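Grasp drifts in the last few centimetres of approach, only on tilted objects

Posted in Manipulation and Control
Viewed 1287 times

Lefteris Makris

I'm running a single arm with a two-fingered gripper over a small table of kitchen items, and I've got a fault I can't pin on either perception or control. The planner is Trillent, the pose estimates come from Pesow, and there's one fixed camera looking down at the bench.

Upright and flat things are fine. Bowls, cups, toy fruit, all picked and placed where I ask. The trouble is the ketchup bottle. The task is to hold it on an angle and bring the cap to a point just inside the rim of a plate. The arm gets the bottle up, the planned path looks right in the viewer, and then over the last part of the approach the cap slides off to one side of the goal. It's always the same side. If I plan to the middle of the plate I get the same miss in the same direction.

Things I've tried:

Recalibrated the camera to the base. No change worth mentioning.
Slowed the arm to a quarter of its usual speed. Same miss.
Raised the planner's sample limit to 2000. Longer planning time, same miss.
Swapped the plate for a bowl. Same miss.

The goal is given as a pose for the gripper, which I work out from the cap position and a bottle length I measured with a ruler. Joint logs show the arm reaching the pose it was told to reach. Has anyone seen this?

3 replies

gurnau_bench

Sounds like calibration. Do it again with a bigger board and more poses. I used 21 poses on ours and it was a lot better after that. Make sure the board is flat, ours had a bend in it and I lost most of an afternoon.

Comment from Lefteris Makris: Thanks, but I don't think it's that. The flat objects would be out as well, and they aren't.

tamarack

The joint logs are the useful bit here. If the arm reaches the commanded pose and the cap is in the wrong place, the controller is doing its job and the sum that turns a cap position into a gripper pose is wrong. I'd stop touching the planner and put the sample limit back where it was.

You're treating the bottle as if it always sits in the fingers the same way. With an upright object that assumption costs you very little, because a few degrees of roll in the grasp hardly moves anything you care about. Once you're steering by the cap, which is well out from the fingers, the same few degrees becomes a sideways error you can see. A squeeze bottle also gives a bit when the fingers close, so it can settle off centre.

What I'd do:

1. Close the gripper, lift clear of the table, and stop. Don't plan the approach yet.

2. Ask Pesow for a fresh pose of the bottle while it's held. Throw away the one from before the grasp.

3. Work out the transform from gripper to bottle from that reading and the current joint state. Attach the bottle to the gripper in the planning scene using this transform.

4. Define a tool frame at the tip of the cap and plan for that frame. Leave rotation about the bottle's long axis free, or the planner will hunt for wrist angles you don't need.

5. Move to a hover pose with the tip just over the rim of the plate, and hold there. Compare the cap in the camera view with the cap in the viewer before going any further. Mine looks like so at the hold:

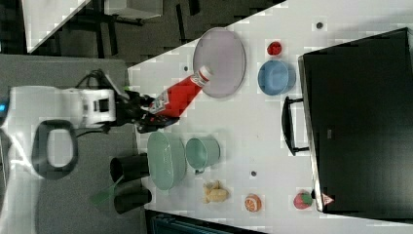
6. If the two agree, carry on inward in a straight line in tool space. If they don't, go back to step 2 and take another pose. Correcting by hand at this point only hides the error.

Also check that your planning scene has everything in it. I have a big black appliance along one side of the table, and with its handle missing from the collision model the planner was happy to give me wrist paths right through where the handle sticks out. I modelled it as one box with a second box for the handle and haven't touched it since.

Comment from Lefteris Makris: Steps 2 and 3 did it. The bottle was rolled in the fingers every time, always the same way. I was reusing the pose from before the grasp. Marking this one as the accepted reply.

Comment from tamarack: Good. If it rolls the same way every time, look at finger alignment when you get a chance. One pad may be touching first.

liapis_user

If you don't want to stop for a second pose you can do it with visual servoing. Liapis has a module for it. I got it going on our arm but the gains took ages, and it loses the cap whenever the wrist gets between it and the camera. For one fixed overhead camera I'd probably go with the reply above. Our config file is 129 lines and most of that is gains, happy to post it if anyone wants it.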